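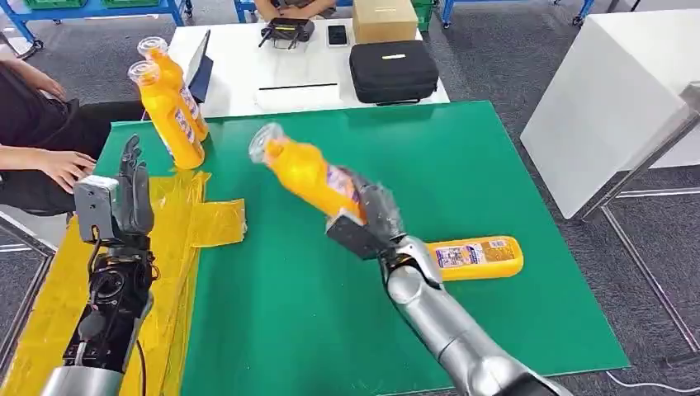
A robotic hand held upright over a green tabletop.

Sidwood temple finishes its 609 verses, with one break for soup
2024-07-30

The Sidwood temple completed its yearly recitation of all 609 verses of its evening hymn cycle on Sunday, finishing a little after midnight and well after the parking permit ran out.

Over 70 people took part, in shifts. The rules are simple and are argued over every year: the chanting may not stop, each reader takes a page, and whoever is holding the book may not also be holding a snack. The last rule dates from April, when a rehearsal cost the temple most of verse 100 and a good part of verse 101.

Cremilda Cavalcanti led the opening invocation and then, when the 2 a.m. crowd failed to sign up for anything, most of the second half as well. The schedule was moved forward to spare her a third year of sunrise. "The hymn asks for patience in 3 separate places," she said. "I used to think that was repetition."

The new booklet, printed by Kerkel, sets the original beside an English version by the Meireles reading group. It drew mostly kind reviews. Older members felt that "O radiant one, attend" had lost something as "Please listen, bright Lord," and said so between verses, and in a few cases during them.

The one pause was for lentil soup. Strictly speaking the chanting went on through it, carried by two teenagers from Fenditz Street who had already eaten.

Copies of the booklet are at the front desk. The page with verse 100 has been laminated.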